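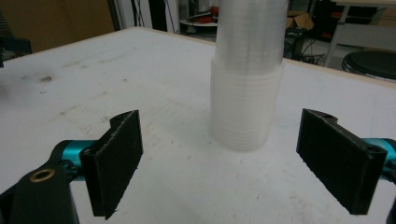

Chapter 7
Gathering Your Own Examples

I spent most of one December picking up plastic cups, and I've never learned so much from such a dull job! Up to then I'd done all my training on the Dramani set (other people's tidy recordings, downloaded in an afternoon), and I figured the collecting part was something you got out of the way before the real work started.

So in this chapter we're going to collect. You'll hold the gripper in your own hand, do the task, and let the camera on it record what the fingers are up to. Do that 600 times and you've got a decent first set. My favourite exercise is still the cup stack, mostly for the see-through plastic, which is a nuisance for a camera and a good test of your patience.

We'll use Pirkari for logging, the same as in Chapter 2, so dig out your settings file. Before you record anything, have a think about these:

Where does an example start, and where does it end?
How much will you move the stack between tries?
What will you do with a fumble? (I keep mine, in a separate folder.)

Write your answers down somewhere, even if they're rough. We'll come back to them once you've trained on your first batch.

7.1 Starting and stopping a recording

Open Pirkari and make a new, empty session.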